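Picking cell, bench 2, notebook
April 26, 2019
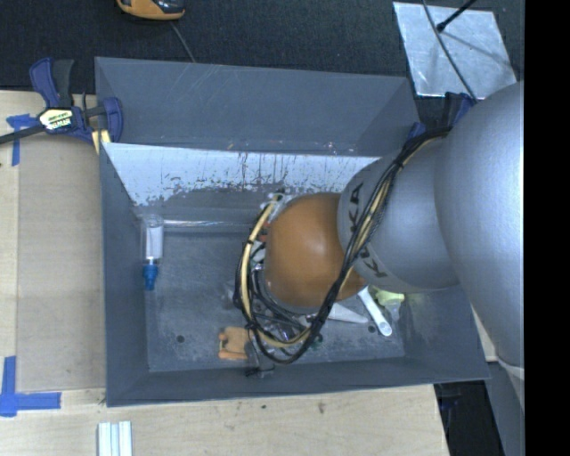 KUKA arm in the grey bin, mixed small items, clamps on the rim.

Baritz want a yes or no on the sorting job by September. My answer today is still no, or at least not in the form they sold it to the floor.

Ran 56 picks from the mixed list, 44 good. Of the misses, 10 were clear items. Clear plastic on a scuffed grey floor is hard enough for me to spot. The Trurkum quote counts a miss as "operator assist", so it never shows in their rate. Someone still has to walk over, pause the cell, reach in and restart. Isauro Camacho did that all morning and got some 5 minutes at a stretch on his own work.

He used to sort by hand and chat to the packing end. Now he stands and watches for a fault. He says it is more tiring. Nothing in the plan covers that, or what grade the watching is paid at.

Cable loop at the wrist hangs low. Don't like it near the bin walls. Ask Jaramillo about a shorter run.

To do: repeat with the clear items taken out, log every walk-over with a time, get the Urkska hand-sort figures before anyone quotes a saving. Check both clamps before the next run.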